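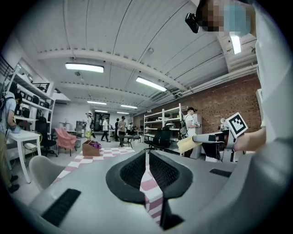
# How Do You Show a Robot What to Do?

A robot does not know how to tidy a table or put things in a box. A person must show it first. At the Skatbridge workshop, this work is called demonstration.

One way to give a demonstration is by remote control. A person sits at a set of handles, and the robot copies each move from across the room. Another way is to do the job by hand, with no robot arm at all. The person wears a small camera on the head and holds a gripper in each hand. A gripper is a tool with two fingers that open and close, much like a robot's own hand.

Black-and-white square patterns are fixed to the grippers. A computer can find these patterns in a video and work out where each gripper is and which way it is turned.

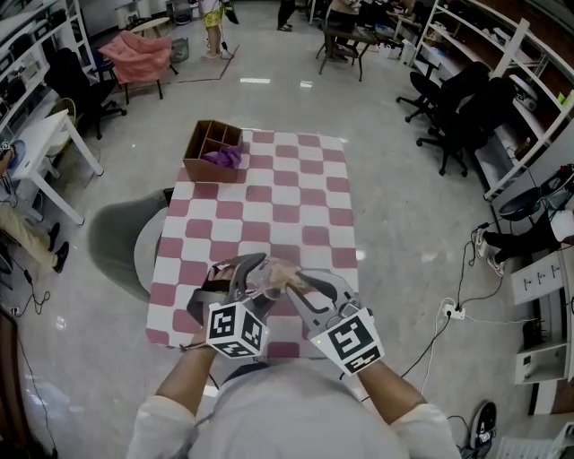
The person then picks up an object, moves it and lets go. Each try is saved as one recording. A short task may take only 15 seconds, but one recording is not enough. Objects may be soft, shiny or hard to see through, and they never lie in quite the same place. For one sorting task, the Skatbridge team saved 3072 recordings.

"We ask people to move smoothly and to keep their hands in view," says Halldóra Bech, who plans the tasks. "If something is dropped, we keep that recording too – but we mark it."

**Words to know**

- **Gripper:** a tool that holds things between its fingers.
- **Demonstration:** showing a robot how a task is done.
- **Remote control:** moving a machine from a distance.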